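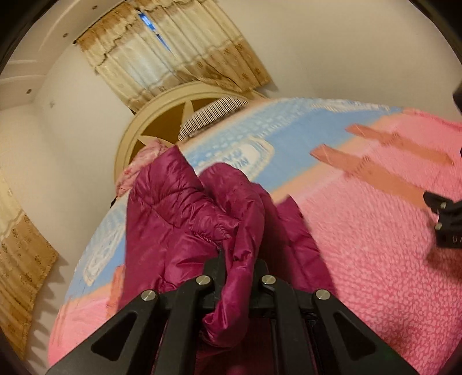 Unit 6 handout: Open day at the Denora lab, Livport

Read this before the visit in March and bring it with you. The second half has space for your notes. The visit counts as one lab session, and the written report replaces the weekly problem set.

What the lab does

Denora works on household handling tasks, mostly clothing and bedding. The project we are visiting is called Pukby. Its goal is to get a two-arm robot to pick up, spread and fold garments on an ordinary bed. The training data comes from people doing the same tasks with a gripper in each hand. A camera on each gripper records what it sees. The robot arms carry the same type of gripper, so the recordings can be used without much conversion.

Why clothing is hard

A rigid part, such as a bracket, has one shape. If you know where two or three points on it are, you know where the rest is. A jacket has no fixed shape. Pull on one fold and the rest moves in a way that depends on the filling, the lining and the surface underneath.

A quilted puffer jacket is a good case to think about before you go. The shell is glossy, so highlights shift as the jacket moves. The padding squeezes down between the fingers, and the width of the grip says little about how much material is being held. The stitching lines help, as they give the software something to track. A lining in a different color also helps, because it shows which side of the fabric is facing up.

Terms to know

Pinch grasp: two fingers close on a fold of material.
Regrasp: letting go and taking hold again at a better spot.
Linkage: the set of plates and pivots that moves a finger.
Fisheye lens: a very wide lens. Straight edges come out curved, mostly near the sides of the picture.
Episode: one recording of one task from start to finish.

Schedule

9:15 Meet at the Erdem building, side entrance
9:30 Safety talk
10:00 Demonstration of hand-held grippers, jackets and blankets
10:45 Robot arm demonstration
11:30 Hands-on time in groups of 4

Each group gets 33 minutes at a station. The lab asks each group to record one garment only and to leave the bedding in place. No loose sleeves or long necklaces near the arms.

Figures for the report

The lab's test set for jackets has 120 trials. In the last round the robot completed 91 of them. Work out the success rate and say what else you would want to know before comparing it with another system.

Questions to answer (one page total)

1. Where on the garment was the first grasp made, and was there a regrasp?
2. What did the second gripper do while the first was holding?
3. Name one thing the camera could not see during the task.

Reports are due at the start of the next lab session.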